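Extruder clicking on the Rokemden after swapping to the Tusero hotend

Forum: Printer Building and Tuning
Replies: 7

slowlayer_pat wrote:
Hi all, long-time reader and very occasional poster. I finally fitted the Tusero hotend to my Rokemden over the holiday, and it went together beautifully apart from one crushed finger. First layers look lovely. Then somewhere past 30 minutes the extruder starts clicking and I get thin, stringy walls for the rest of the print. I'm running PLA from Trarkeck, same spool I was happily using before the swap. Any thoughts before I take it all apart again?

noh_convert wrote:
Welcome out of the shadows, Pat! Did you redo your extruder steps after the swap? My Rokemden came set to 317 steps and that was way off for my drive gear, so I was pushing too much plastic the whole time. Mark the filament, feed some through, measure what really went in and correct from there.

gearslop wrote:
I'm going to disagree with noh_convert, with love. The steps belong to the extruder, and Pat didn't touch the extruder. If it was fine before the swap, the number is still fine. A click that only shows up half an hour in sounds like heat creeping up into the cold side. Is the little fan on the Tusero blowing INTO the fins? It's very easy to mount it backwards, ask me how I know.

noh_convert wrote:
Fair point, though I'd still check it. It takes five minutes and plenty of people have never done it even once. I switched to Noh firmware last July and found out I'd been wrong for years, and all my prints had just sort of put up with it.

slowlayer_pat wrote:
Thank you both, you're very kind. Fan is blowing the right way (I held a strip of tissue up to it and felt quite scientific). I did turn retraction up to 2 mm when I fitted the new one, is that too much for a direct drive? I've also been moving the whole setup around the house to get it away from the drafty window, so I can't swear nothing got bumped. The floor is down in the new room, anyway, and I'm hoping to have the printer settled in there soon. 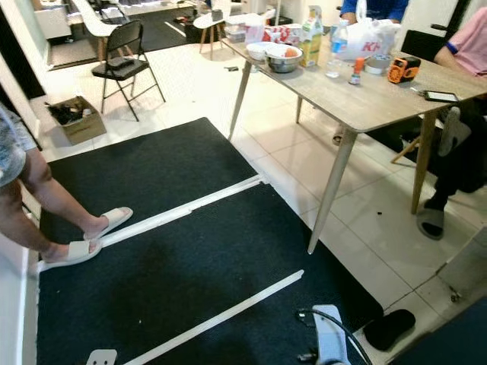

New room, mats down

gearslop wrote:
Nice, plenty of space! 2 mm isn't outrageous but I'd drop it to half that and see. Every pull drags soft plastic up where it doesn't belong, and on a part with lots of little travel moves that adds up. Also, did you put paste on the heat break threads on the cold side? Mine clicked exactly like yours until I did.

slowlayer_pat wrote:
Paste?? There was a tiny packet in the bag and I thought it was a spare. Well, I suppose I know what I'm doing after supper. I'll do the steps check too, noh_convert, so you needn't feel left out, and I'll report back once I've run the long print again.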